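Setting up the two-arm table cell after a hand swap

These notes cover the table cell at Udthorpe: two arms, a multi-finger hand on each, one wooden table, white panels on the far side. Use them whenever a hand has been off its wrist, or when the cell has been moved. Plan on 60 minutes if the hand goes back on the same arm and 2 hours if you are swapping left for right.

Dilruba Wijesinghe wrote the first version for the Grumdale cell. The order of steps is the same, but the cable clip positions are different, so don't use the old sheet.

What you need

Hex key set and the small torque driver from the Kocsis drawer
Two hook-and-loop straps for the forearm
The square plate with the round hole
The black cylinder on its flat base
A lint-free cloth
The cell log

Before you start

Stop the running program, park both arms and switch off at the cell controller. Lock the switch and keep the key on you. Wait until the indicator light on each hand has gone out before touching a connector. If one stays lit after two minutes, call Chaiwat Phromma and leave the hand alone.

Fitting the hand

1. Wipe both faces of the wrist joint. A bit of grit here will tilt the hand enough to throw off everything later.

2. Offer the hand up with the label panel facing away from the forearm's cable side. Start all the screws by hand before you tighten any of them.

3. Tighten in a cross pattern, first to half the value on the wrist card, then to the full value. Do not go past it. We stripped a collar that way in November and waited a long time for the part.

4. Plug in the hand cable and leave a loose curve between the hand and the first tie point. Too short and it pulls when the wrist rolls. Too long and it catches on the table edge. With the wrist at its neutral angle the curve should hang freely.

5. Fasten the strap on the forearm, then turn the wrist slowly by hand through its range and watch the cable the whole way.

Laying out the table

Clear everything off the table except the two check pieces. The cylinder and its base go to the left, toward the back edge. The plate goes to the right, lying flat, within reach of the right hand. Neither has to be square to the table. The camera finds the pieces wherever they are, and a slight angle gives it a better check than a straight one.

Turn off the lamp over the door. It puts a bright streak on the wood grain and the camera sometimes takes it for the edge of the plate.

Power up and home

Take off the lock, switch on and open the Flirnico panel on the cell computer. Home the arms one at a time, left first. Stay outside the tape line. When both show ready, run the hand exercise at low speed. Every finger should close and open once. A finger that stops short usually means the connector is not fully seated – power down again before you push on it.

Checking the left hand

Jog the left arm out over the table until the hand is near the cylinder piece, then fold the other digits and extend the one long finger. Bring it in level, just in front of the near end of the base. You want it close but clear. Stop there and look at the finger from the side, and look at the cable again while you are at it.
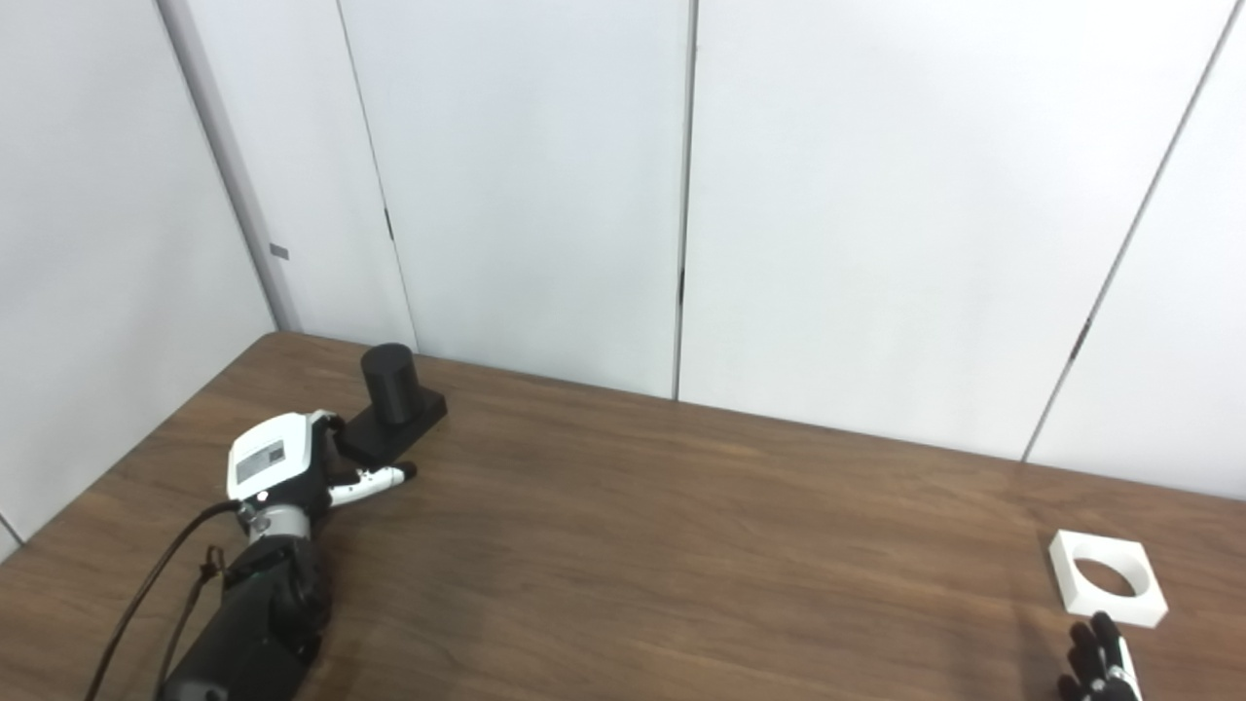
Checking the right hand

1. Raise the right hand at the near side of the plate and bring the fingertips up close to its edge. Use the slow jog setting.

2. Compare the camera view with the position on the panel. If they disagree by more than the limit on the wrist card, run the offset routine once and check again.

3. If it still disagrees, take the hand off and clean the wrist faces. Running the routine over and over only hides a hand that is sitting crooked.

Saving the result

Save the offsets under the hand's own number, not the arm's. Simão Cordeiro lost a morning to a left-arm file that belonged to a hand on the shelf. Write the hand number, the arm and your initials in the log.

Aftercare

Check the wrist screws again after 175 cycles. After that, once a month is enough. Replace the forearm strap when the hooks start to fill with lint.

Questions about the offset routine go to Valtteri Koskela, extension 58. Poppy Furnival keeps the spare straps and cables.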